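Rana (demonstration method)

Rana is a method for teaching robot arms to handle objects from recordings of people doing the same work by hand. A person carries a handheld device fitted with printed markers and sensors, performs a short task with it, and the recording is turned into a path that a robot arm can follow. The method was developed at the Grastcombe laboratory by a group led by Noelia Lozano. It belongs to the wider family of techniques known as learning from demonstration, or imitation learning.

The name is also used for the software that processes the recordings. The handheld device is called the Werko. Early papers from the group use the two names loosely, and some later writers have followed them, but the laboratory's own documents keep them apart.

Background

Most robot arms that learn from demonstration are taught in one of two ways. In teleoperation, a person steers the arm from a distance with a controller, and the motions of the arm are recorded. In kinesthetic teaching, a person takes hold of the arm and pushes it through the task. Both give clean data, since the robot itself produces the motion. Both are also slow, and both need a working robot for every hour of recording.

Handheld collection takes the robot out of the recording step. The person moves at a natural speed, and the recording can be made wherever there is a table and a place to set up a camera. The cost is that the motion belongs to a human arm. It may pass through positions that a robot arm cannot reach, or change direction faster than the motors allow. Much of the work on Rana deals with this gap.

Lozano had worked on teleoperation before starting the project. The first Grastcombe report on the method describes the aim as collecting "ordinary motion from ordinary rooms," and most of the group's recordings were made in offices, break rooms and meeting rooms.

Method

A recording session uses a fixed camera, a table, one or more objects and a person wearing or holding the Werko. Printed square markers, called fiducial markers, are mounted on the device. Each marker has a black-and-white pattern that software can recognize in a camera image. When the size of the marker is known, its position and tilt relative to the camera can be worked out from a single view.

The markers are placed on the faces of a cube. A flat marker is easily lost when the wrist turns, while a cube tends to keep at least one face toward the camera. When two faces are in view, the software solves for both together, and the estimate of the tilt becomes much steadier. A single face seen nearly straight on is the weakest case, as small errors in finding the corners then produce large errors in angle.

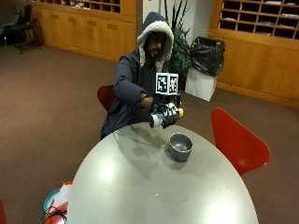
The tasks in the main Grastcombe collection are short. They include reaching for an object, lifting it, moving it across the table and setting it down. Bowls, cups and small boxes make up most of the objects. Shiny metal objects were kept in the collection on purpose, although their surfaces reflect room lights and are hard for depth sensors to measure. The laboratory's reports treat results on metal objects separately from the rest.

Each recording is cut into segments by hand. A segment starts when the device begins to move toward the object and ends when it has moved away again. Pauses are kept. An early version of the software removed them, and the robot then tended to close on objects before its arm had settled.

Camera setup

The camera stays in one place for the whole session. It is calibrated before the first recording and checked again after the last. If the two results disagree by more than a set limit, the session is thrown out. The most common cause of a failed check in the first year was a tripod being bumped between recordings.

Lighting is left as it is in the room. The group tested added lamps and found that they helped marker detection in dim corners but made glare worse on smooth tabletops. Shadows from the person's arm are present in many recordings and are not removed.

Conversion to robot motion

The path of the marker cube has to be shifted to give the path of the fingertips. This shift is measured once for each device. The software then smooths the path, fills short gaps where no marker was seen, and checks each point against the limits of the robot arm. Points that cannot be reached are moved to the nearest point that can. If more than a small share of a path has to be moved in this way, the recording is marked as unusable for that arm, though it may still be kept for another.

Gaps are the usual source of trouble. They occur when the person's forearm covers the cube or when fast motion blurs the pattern. Gaps of up to 30 camera images are filled by fitting a curve through the points on either side. Longer gaps cause the segment to be dropped.

Results

The main collection contains 202 sessions. The group trained a control program on these and tested it on a tabletop arm in the Grastcombe laboratory, using objects that had not appeared in the recordings. The test was pick-and-place: the arm had to lift the object and set it down inside a marked area. It succeeded in 70 percent of the trials.

A second program was trained on teleoperated recordings of the same tasks, gathered over an equal amount of staff time. It succeeded in 46 percent of the trials. The report notes that the comparison is by time spent and that the teleoperated set was therefore much smaller. With equal numbers of recordings, the teleoperated program did slightly better, which the authors had expected.

Failures were mostly of two kinds. The arm closed its fingers too high and slipped off the rim of the object, or it pushed the object away during the approach. The first kind was more common with bowls. The authors traced part of it to the finger shift, which had been measured with the fingers open and changed a little as they closed. A corrected measurement was added in October, and the report gives results from before and after the change.

Limits and criticism

Rana records where the hand goes and gives little information about force. A person who presses lightly and a person who presses hard may leave nearly the same path. For lifting a bowl or a cup this matters little, but the method has done poorly on wiping, on opening tight lids and on anything that has to be pushed into place.

The fixed camera also limits the size of the work area. Markers can be read reliably only within a certain distance, and tasks that involve walking or turning around are outside the method's range. Other groups have put a camera on the hand instead, which avoids the problem of the arm covering the markers but brings in the separate problem of tracking a moving camera.

Reviewers of the first report pointed out that nearly all of the recordings came from members of the laboratory, who knew how to hold the device so that the cube could be seen. The group later collected a smaller set from people with no training. More segments were dropped from this set, and the rate of gaps was higher, but the share of successful trials on the robot was close to that of the main collection once the dropped segments were left out.

Later work

A follow-up project, Soko, uses the same marker cube with two hands. Each device carries its own set of patterns so that the software can tell left from right. The two paths are recorded on a shared clock. Soko has been tested on passing an object from one hand to the other and on holding a container steady while something is placed in it. Full results have not been published.

Recording for the original Rana collection closed on 31st December. The laboratory still maintains the conversion software and has added support for two more arms. The segment labels were revised at the same time, and papers that use the older labels cannot be compared directly with those that use the new ones.

See also

Fiducial marker
Imitation learning
Kinesthetic teaching
Teleoperation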